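Last updated: 20/10/2019
Filed under: Vacancies > Workshop and Technical > Permanent

Robot Cell Technician (Setting Up and Upkeep), Vikard, Drement site

We are looking for somebody patient, tidy and good with their hands to take over the daily care of our unpacking cell at Drement. It is a permanent post, full time, and it has come up because the person who has looked after the cell from the beginning is moving across to our Fontes site to start a second one. They will be with us for a good while yet, so whoever joins will have plenty of time working alongside them before being left to get on with it, and will be able to ring them up afterwards as often as they like.

A little about us first. Vikard is a small firm that works out how robots can be used for the dull end of warehouse work, which mostly means opening boxes, taking things out of boxes and putting things back into boxes. We have customers who send out shoes, customers who send out spare parts for boilers, and one very loyal customer who sends out nothing but lampshades. What they all have in common is cardboard, and cardboard is a good deal harder for a machine than most people expect. It bends, it tears, the flaps spring back when you thought they were folded, and no two boxes have been taped by the same hand. Our job at Drement is to try things out properly before they go anywhere near a customer's building.

The work

The heart of the job is one cell and keeping it fit to run. You would come in, check it over, get it going for whoever is running trials that day, stay within shouting distance while it works, and leave it in good order at the end. The rest of the time goes on planned upkeep, on repairs, and on changing the cell round when we move from one kind of box to another.

A normal morning begins with the arms. You'd bring each one to its home position, listen to it (you soon learn what each joint ought to sound like), and run your hand along the cables with the power off to feel for stiffness, flat spots or a tie that has worked its way loose. Cables are the thing that catches us out most often. They are dressed along the outside of the arm, and they need enough slack to let the wrist turn fully without leaving so much that they snag on a box flap, and finding that happy middle is something you will do again every time the task changes. Allow 30 minutes for the morning check to start with. You will get quicker, but please don't get too quick.

After that come the grippers and hands. We use two sorts, a plain two-finger gripper and a hand with jointed fingers, and both want looking after. The finger pads wear smooth and have to be changed before they start letting go of things. We buy ours from Skinwood, who send them in packs of 15, and you would be in charge of fitting them, writing down when each one went on, and ordering more before the drawer is bare. The small screws in the finger joints need checking with the proper driver every week, and a dab of thread lock when one has been out. Cardboard dust gets into everything, so there is a fair bit of brushing and wiping too, and we would like somebody who doesn't think that beneath them.

Next, the cameras. A camera that has been nudged by the width of a fingernail will send an arm confidently to the wrong place, so each one gets checked against the calibration board at the start of the week and again after any knock. If you have never done this we will teach you. It's slow work the first few times and then rather soothing, at least in the opinion of the people who have done a lot of it.

Then there is the laying out of the work area. Each trial has a written sheet saying where the platform stands, which box goes on it and which way round, and where the marks on the floor mat should be. You would set this up, check it with the tape measure, and put it right when it drifts. We keep over 400 of these sheets now, going back to our first year, and a few of the older ones are frankly a muddle. If you enjoy that sort of thing we would be delighted for you to sort them out in the quieter weeks.

Lastly, repairs. Most are small: a swapped connector, a new finger joint, a fuse, a bracket that has to be drilled again a little to the left. Now and then something larger goes, a wrist joint for instance, and then the arm comes off and we all help. You will not be expected to lift an arm by yourself, and in fact you aren't allowed to. We keep spares for the parts that go most often, and you would look after the spares cupboard and its list.
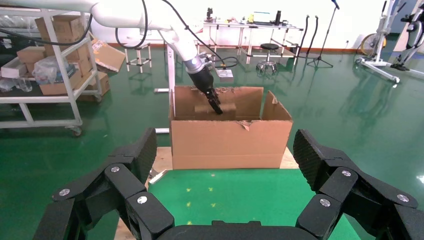

Setting up for box work at Drement: the gripper reaching in to a smaller box inside a larger one.

Who we would like to hear from

We mind much less about certificates than about how you go about things. Somebody who has kept bottling machines running, mended lifts, serviced printers or looked after stage lighting could do very well here. You should be comfortable with hand tools and a multimeter, able to read a simple wiring drawing, and willing to write down what you did in words another person can follow. You should also be the kind of person who locks the power off before reaching in, every time, even when it is only for a second and somebody is waiting.

Some experience with robot arms would be lovely but we can teach it. The same goes for computers: you will need to start programs, read messages on a screen and change a few settings in a file, and you won't be asked to write software unless you find you'd like to.

There is some bending, kneeling and carrying of flat-packed cardboard. If any part of that would be difficult, do tell us, and we will talk about how the work might be arranged.

Hours, pay and the rest

The hours are full time, Monday to Friday, daytime only. We don't run the cell at night and we have no plans to. Pay depends on experience and we will give you a figure at the first conversation, before you have gone to the trouble of coming to see us. There is a pension, paid holiday, a yearly sum for boots and workwear, and parking beside the building. The bus from town stops at the end of the lane, though it's not a frequent one and you'd want to look at the timetable before relying on it.

For the first 3 months you would work as a pair with our present technician. During the first few weeks you would mostly watch, hold things and ask questions. After that you would do the morning check yourself with them looking on, and by the end you'd be planning the week's upkeep and they would be the one holding things. We have found this works well, and we would sooner take our time over it than have anyone feel dropped in at the deep end.

How to apply

Please send us a letter or an email, whichever you prefer, telling us what you have looked after or mended and how you went about it. It needn't be a robot. One of the best letters we ever had was about a milking parlour. A page or two is plenty, and a list of past jobs with it would be helpful. Send it to the Drement office, marked "Cell Technician", and we will write back to everybody, including those we can't take further.

If we would like to meet you, we'll invite you over for half a day. There will be a chat, a cup of tea, a walk round the workshop and a small practical job at the bench, which is usually changing a set of finger pads and writing up the card afterwards. You can ask for help while you do it and it won't count against you. Bring your reading glasses if you use them, as the screws are small, and wear shoes you don't mind getting dusty. We will pay your travel.

Anyone who would like to see the cell running before deciding whether to write is very welcome to ring the office and arrange a time.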